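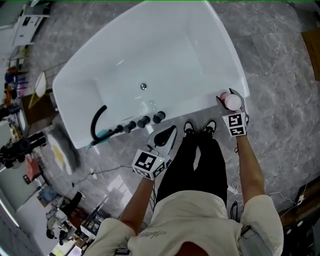

Main bathroom, freestanding tub. Container with pink lid held over the near-right corner of the rim.

Telgate bathroom fit-out: gallery and notes
Posted June 3, 2019

The main bathroom at Telgate is the larger of the 2 bathrooms in the house. Anitha Iyengar drew the layout, and Usha Kurian looked after site coordination and kept these notes. The tub arrived in February, before the tile, and spent the wait in its crate in the garage. The owners asked for a bath that could be walked around on all sides and for no shelving fixed to the wall beside it. Small items are kept in the cabinet and brought to the tub as required.

The gallery has a single view for now, with the notes for each part of the room set out under their own headings. The powder room has a separate page.

Tub
White, freestanding, glossy inside, with a wide rounded rim. Set on the diagonal to the room, which puts the near-right corner closest to the standing area. The rim is wide enough to stand a small container on, though anything left there should be moved before the bath is filled. Specified finish is wipe-clean only: soft cloth, neutral cleaner, no powders.

Drain
Round, chrome, near the middle of the basin floor. A central drain was chosen so that either end can be used as the backrest. The trap is reached through a floor panel, and Usha has the panel location marked on the as-built drawing. Clear hair from the drain weekly.

Controls
Four black cylindrical controls in a row along the near edge of the rim, evenly spaced. Anitha wanted them on the rim instead of the wall to avoid a long spout. Aerosol bathroom cleaners are not to be used on the black finish. Wipe dry after use, particularly around the base of each control, where hard water leaves a grey ring.

Hand shower
Teal head on a black flexible hose, at the left end of the row of controls. The original schedule called for a black head from Dernano. The owners changed the colour after the order was placed and the supplier exchanged it without charge. The hose should not be left kinked under the head.

Floor
Grey marble-patterned tile with white veining, carried around the tub on all sides. Laid by Sundaram Tile over a levelled bed. The crew dry-laid the first 6 rows to check how the veining ran before any adhesive went down. Grout is a mid-grey, sealed once, with a second coat due at the end of the season. The colour on the tin is a shade darker than the cured result.

Rug
Grey and fluffy, with a yellow patch, on the floor to the lower left of the tub. Machine washable on a gentle cycle, line dried. It sheds for the first few washes and should be shaken outside before it goes in the machine.

Cabinet
Dark wood, to the right of the tub. Ordered through Vamier to match the hallway joinery. Holds towels, refills and the cleaning kit. The lower drawer was rehung after delivery because the runners were out of parallel.

Small containers
Anything decanted for use at the tub goes into a small container with a screw or snap lid. Coloured lids are the easiest to tell apart on a white rim. Labels go on the base, where they stay legible longer than on the side. No glass within reach of the tub.

Outstanding items
Second coat of grout sealer. Replacement door stop. Final silicone inspection at the skirting, to be booked by Usha.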